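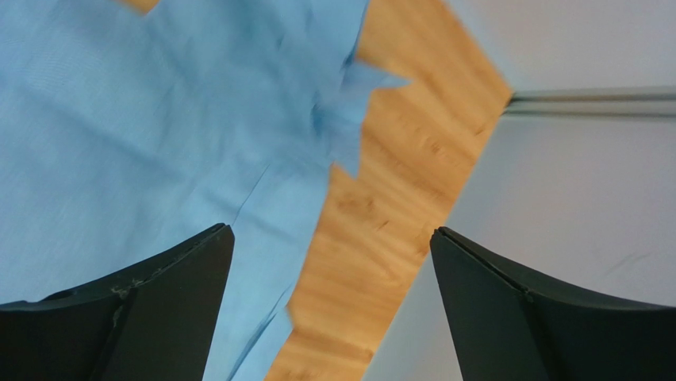 Notebook, study abroad desk, October, 8:40 a.m.

Picking up the course-matching job where the last entry left it, in a bad mood and halfway down a page.

State of play: the old equivalency table has 3592 rows. Each row says that some course taken at some partner school counts as some course here. That was the theory. Ran the duplicates check before coffee and Custimari alone has the same intro statistics course in five different spellings, worth three different amounts of credit. A student with good timing could have taken it once and graduated.

Rule for merging, so I stop making it up as I go: keep the newest approval, move the older ones to the archive tab, don't delete anything. If two approvals carry the same year, flag both and send them to the department. Departments answer within the week or in the next geological period.

9:55. Loaded the cleaned Custimari rows into Sido on the test side. Took 4 tries. First two failed on the accent marks. The third went in fine and put every course in the spring term, including the ones that only run in fall. Fourth was all right once the term column was set to text before export. Writing that in capitals for whoever does this next: TERM COLUMN AS TEXT.

Sido still shows credits to two decimal places. I would like to meet the student who earned 5.33 credits of conversational anything. Prurberg uses a different credit system, so the decimals are technically their fault, but we are the ones who multiplied. Leaving the real number in the record and rounding only what the student sees. Registrar's office agreed by phone and then asked for it by email, and then asked what the email was about.
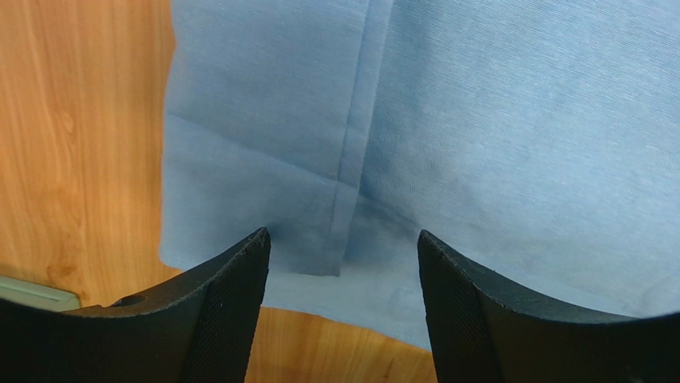
Blue cloth with stitched seam, on the wood table.

11:20. Placement run, dry version. We have 30 fall internship spots across Prurberg and Cabrera. Fed in last year's applications with the names stripped out to see whether the new ranking does anything strange.

It does. Anyone who listed Cabrera first and left the second choice blank got ranked above people who filled in the whole form. A blank is being read as a zero, and zero is a very good number if low is good. So the winning strategy under the new system is to do less of the paperwork, a lesson they can learn on their own once they have jobs.

Fixed by making a blank second choice count as last. Reran. Order now looks sane, except for one application that keeps landing in the middle whatever I change. Looked at it by hand. It is a perfectly average application. Moving on.

Language requirement: Cabrera wants two semesters, Prurberg says "some familiarity," which last year was taken by several applicants to mean having watched a show. Asked Prurberg for something we can put in a checkbox. They wrote back, very kindly, that they would prefer to keep it flexible.

1:30 p.m. Travel grants. The cap is 3000 per student and the form says so twice. Going through last year's requests, a surprising number ask for exactly 3000, with budgets that march up to it in a straight line and stop. One has a line reading "other" that is bigger than the airfare. Adding a required note for any "other" over a couple hundred. Expect that note to say "misc."

Also, the form asks for receipts "upon return," and the upload page closes in June. The Cabrera group gets back in July. Every year this is discovered in July.

2:45. Tried the student view on a phone. The button for saving a draft sits right next to the one for withdrawing an application, same size, same gray. Asked for one of them to move. I don't mind which.

Open items:
Prurberg rows not touched yet, start with engineering, bring snacks
Ask Cabrera whether the housing deposit is per student or per room, their two pages disagree
Upload page closing date, again
Find out who set the term column to date format in the first place (it may have been me)
Rerun placement with the full set after the Prurberg rows are in

Test copy saved to the shared drive, in the folder called new_final. The one called final_new is older.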